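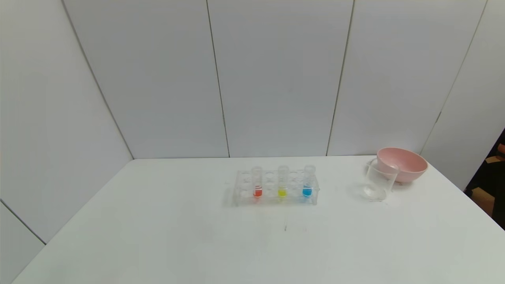 7 Jul 2018 | by Two Balls Over

51 comments | 300 shares

I've been promising to write up the Statora mill open day since May, and my mum has started asking, so let's get on with it. Statora is a woollen mill just outside Jorkura, down where the road follows the creek, and once a year they let the public in. I have driven past that roof my whole life and never been through the door!

First tip: don't trust the sign. It sends you to the loading dock, where a very patient bloke in hi-vis turns everybody back to the paddock. Parking's free. Wear boots, it was a bog.

They take you through in groups, starting in the wool store, and oh, the smell. Lanolin and hessian and sheep. You can stick your hands in the open bales (I did, my skin was lovely for two days). Then it's the scouring line, which is hot and loud, and I caught maybe one word in three. The guide did say it's 675 metres of walking from one end of the mill to the other and back, and my knee would've guessed more.

Carding was my favourite. The wool goes in looking like something you'd pull out of a gutter and comes off the other side as this great soft web, so thin you can see the light through it. A little kid in our group asked if you could eat it. Fair question.

The dye part was the bit I'd come for, being a colour tragic. They talked us through how a shade gets worked out in tiny amounts first, and then again on a small skein, well before anyone fills a vat.
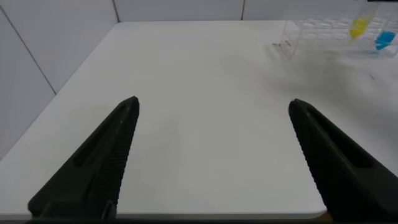

What I hadn't realised is how much the fleece itself matters. A creamier clip drags a blue towards green, so the same recipe can come out different from one season to the next. I've got seven balls of their old teal at home that don't match each other, and I always blamed the shop. Sorry, shop.

Lunch was in the canteen – pumpkin soup, white rolls, and slices from Strazds, the bakery in the main street. Get the lemon one early. By the time I'd gone back for seconds there was only the date left, and I'm not that desperate.

Then the seconds shed, where I lost my head a bit. Blankets with a pulled thread, odd cones, end-of-run yarn by the kilo. I came home with a grey check throw and enough rust-coloured 8 ply for a jumper I will probably never finish. Cash only, and the nearest ATM is in Jorkura, so plan ahead.

We took the long way back over Drornness hill with the windows down because the car stank of sheep. It still does, a little.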